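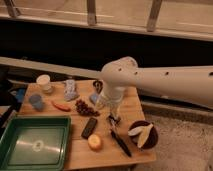

Upendo Lyimo asks whether left-handed writers can apply now, given that the first notice for the Flakeck forms study took right-handed writers only. They can. The restriction applied to the pilot, where the sheets were clipped along the left side, and it has been dropped.

CALL FOR PARTICIPANTS
Legibility of handwritten entries on printed forms (Flakeck, main phase)

Prevemeck is recruiting adults to fill in paper forms by hand under timed and untimed conditions. The entries will be used to compare three field layouts: open line, boxed line, and one box per character. The measure of interest is the rate at which a second reader copies an entry incorrectly. Neatness is not scored, and people who consider their handwriting poor are encouraged to apply.

Who can take part
Applicants must be 18 or older and able to read printed English at normal text size, with glasses or contact lenses if they use them. Either writing hand is accepted. English does not have to be a first language. Participants who learned to write in another script are placed in a separate group for analysis and complete the same forms.

We cannot accept people who took part in the pilot, or anyone who currently keys data from paper forms for a living. A wrist or hand injury within the past six months is also an exclusion.

What a session involves
Each session lasts 40 minutes, including one break. The participant receives a source sheet with made-up names, street addresses, dates and reference codes, and copies the details onto a blank form with 17 fields. No personal details are written on the forms. The order of the three layouts is assigned in advance and differs between participants.

In the timed condition a tone marks the end of each form, and unfinished fields are left blank. Corrections are made with a single line through the error. Pens and paper are supplied, and participants may not substitute their own, as ink width is held constant across the study.

Participants attend seven sessions, no more than one per day. The full set should be finished within five weeks of the first session.

Dates and place
Sessions start in April and are held on the second floor of the Villa building. There is an elevator at the rear entrance. Evening sessions are available on Tuesday only, with the last start at 6:30 p.m. Table height is adjustable; please state any seating needs when you apply.

Payment
Payment is made per completed session by bank transfer, with an additional amount after the last one. Participants who withdraw are paid for the sessions they completed. Travel costs are not covered.

Data handling
Forms are scanned and stored under a participant number. The target is 4000 usable forms. Copying errors are logged by Trultusum, which receives the scans without names or contact details. A participant may ask for their forms to be removed at any point before the scans are transferred. Paper originals are shredded when the study closes.

How to apply
Send a short email to the Flakeck study desk at Prevemeck with your age group, writing hand, the script you first learned to write in, and the times you are available. Do not attach a handwriting sample. Applicants who meet the criteria will receive a consent form and a choice of first session. Those placed on the waiting list will be told so in the same message.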